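The Puffins at Dondley

I went to Dondley for the puffins. I want that understood, because my sister tells people I went there to get over the divorce, and my old boss tells people I went there to hide, and the woman in the post office (who met me off the ferry and had me sized up before I'd put my bag down) told the whole island I'd come about the seals.

It was the puffins. I'd seen a leaflet in the dentist's waiting room, a colony of them all standing about on a cliff like guests at a wedding where the food is late, and underneath it said "Dondley, 41 minutes by ferry". I thought, I could do that. I had a fortnight owing and a car that was never going to sell.

The ferry took two hours. There was a swell, and a man next to me ate an egg sandwich through all of it, very slowly, looking at the horizon. By the time we came round the point I'd have got off at anything, a buoy would have done.

I'd booked a room at a place called Nestura, up behind the harbour, which on the telephone had sounded like a guest house and was really a bungalow with a number on every door, including the airing cupboard. The landlady gave me a key, a hot water bottle and a tide table. In June! I laughed at the hot water bottle. I had apologised to it by midnight.

In the hall there was a ledger where guests were meant to write down whatever they'd seen. It went back years. Most of it was birds, in that clipped way bird people have: two divers off the slip, one skua being a nuisance, wind north. But here and there somebody had let go a bit. Someone had put "whale??" and someone else had written under it "rock". A child had drawn a crab with a great many legs. And on the last page anyone had used, in very small blue writing, it said: Jun 21, 2008. Otter on the kitchen step. Did not seem to mind me.

I read that one standing up with my coat on, and then I took the coat off and read it again.

The path to the colony starts behind the church and goes up for longer than you'd think an island that size had room for. Halfway there's a gate, and on the gate a board with the rules (dogs, drones, dropping things) and under the rules somebody had painted the count from the year before: 2739 pairs. I've never been good at picturing numbers. I once ordered 90 folding chairs for a party of twelve, but that's another story and the hire firm was very decent about it.

So up I went. I had my good boots, the binoculars my father left me, a cheese roll and a flask, and I came out on top with the wind trying to get into my ears, and I looked over, and there wasn't a puffin on it.

There were gulls. There was any amount of sea. The burrows were all there, little dark doorways in the turf with the grass worn away in front, just like the leaflet. I sat down and ate my roll and waited in case they were having a lie-in. After an hour or so I walked back down again and I was, I don't mind saying, in a foul mood.

"They'll be out fishing," the landlady said. "You want the evening."

I said the leaflet hadn't said anything about evening.

"The leaflet," she said, "says 41 minutes."

I spent that afternoon in her front room, with the rain coming in sideways, reading the only thing on the shelf that wasn't about knots. I wrote a postcard to my sister that said I was having a lovely time, then I tore it up and wrote another one that said the same thing in bigger letters.

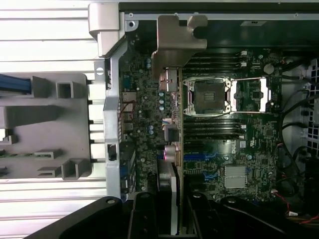
A motherboard with the processor socket open and the memory slots empty.

By seven the rain had gone through. I very nearly didn't go. My boots were by the stove and my socks were on the rail, and there was a fish pie happening somewhere in the house. But I kept thinking about the otter, and whoever it was standing at that kitchen door in their dressing gown (I'd decided on a dressing gown) keeping perfectly still, and how they could so easily have been in bed. So I put the wet boots back on.

There was a boat in the bay when I got to the gate, the Pangaribuan, a long grey research thing that had been anchored off all week. Her lights were on already. You could hear somebody's radio across the water, a football match by the sound of it.

I was out of breath at the top and I sat down without looking, to be honest, right on the wet grass with my head between my knees. And something went past me. It was a sort of whirr, like a toy with the key wound too tight. Then another one. I looked up and the whole air off the cliff was full of them, coming in off the sea in great wheeling loops, round and round – they never seem to believe they can land until they've had six goes at it – and then dropping, feet first, orange feet stuck out to the sides, and bouncing. They bounce! The leaflet said nothing about that either.

One came down a yard from my boot. It had a row of little silver fish in its beak, hanging down like a moustache. It looked at me, first with one side of its face and then the other. Then it walked past me, quite close, with its shoulders up, the way you'd go past someone crying on a train, and went down its hole.

I stayed until I couldn't feel my hands. I forgot the binoculars were round my neck.

When I got in, the house was dark and there was a plate in the oven with another plate on top. I ate the pie at the hall table with my coat on. Then I turned to the page with the otter and found the pencil on its string. I must have sat there for a good twenty minutes. I wrote "puffins" and crossed it out, and I wrote "a lot of puffins", and I left that one in. Wind north, I put.

In the morning I asked the landlady what she charged by the month, and whether the room was free into August. She said it depended how I felt about the airing cupboard.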